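Subject: Re: Cimgate street party, new format
From: Arlo Montoya
Date: 21 Oct 2025

Maricica Stanciu wrote:
> The parade is off for next year. We get a ticketed evening at
> Putis instead, with drag acts and up to 694 places.

I can't see how a ticketed evening replaces a parade. Last October 44 groups walked, and most of them can't pay 50 a table. Has Putis agreed to any of this in writing?
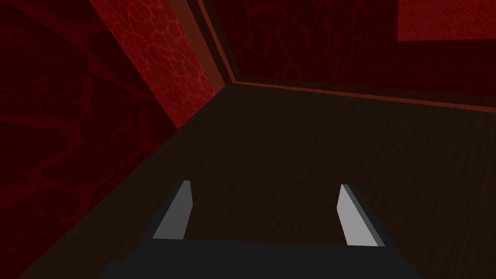 Afia Frimpong thinks the parade could still go ahead on the shorter route, if the council gets the forms in time. Fine, but we heard that 2 years ago and the forms went in late. I'd want to see them first.

Arlo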